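11/02/2019

Second day of comparing finger pads on the two-arm bench. The Fontana pads are soft and wide, the Plaverico ones narrow and stiff. Liliana wants a decision before the next parts order goes to Prustden, so I am keeping everything else fixed: same garment, same controller gains, same folding routine.

Morning lost to the wrist camera. Exposure had been left on automatic and the table kept washing out whenever cloth moved out of view. Fixed it at 5 ms and turned the lamp down to 80 per cent. Still brighter than I would like. At speed the wrist view smears, and Ada thinks we should use it only for the final approach – she may be right, but I want figures first. 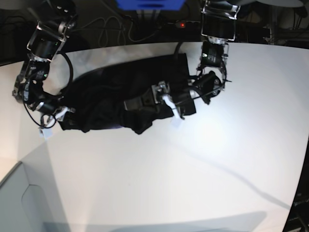
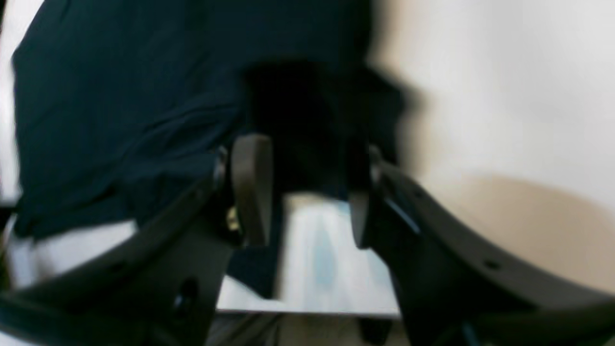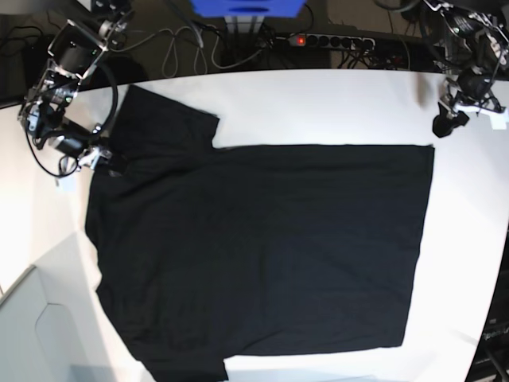
Dark cloth on white.

Pad results so far. The soft pads pick up a single layer more often but let go late, and the fabric gets dragged on release. The stiff pads release cleanly and miss thin folds unless the fingertip is almost on the table. Lowering the approach height helps, though the left wrist motor then draws more current than I want to see over a long run. Gemma suggests trimming the pad edge with a scalpel. I will try it on one pair only.

Controller log stopped at 3,701 lines again. Ursina found the buffer setting in the Urkuria software and raised it. No dropped commands afterwards, at least none recorded.

Ah-rin asked for the release timings in milliseconds. The worst was 305, soft pads, left arm. Right arm still to do. Must also re-zero the left gripper before starting, as the closed position has drifted slightly – check the coupling screw first.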